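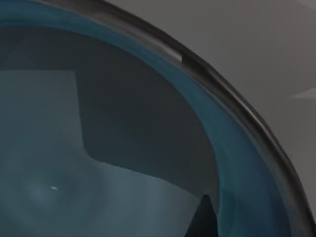
Kitholm glass talk, 8/4/22

Slide 1. Good morning, thank you for coming so early. Say where I work – Clivholm, the small museum, second floor.

Slide 2. The glassworks closed in 1973. Almost 350 pieces came to us in crates, without any list. Pause here.

Slide 3. How we date a bowl: first the foot, then the color. Do not read the table aloud.

Slide 4. Loan to Prollus, 6 pieces – 2 are back in April. Ask if somebody remembers the factory shop.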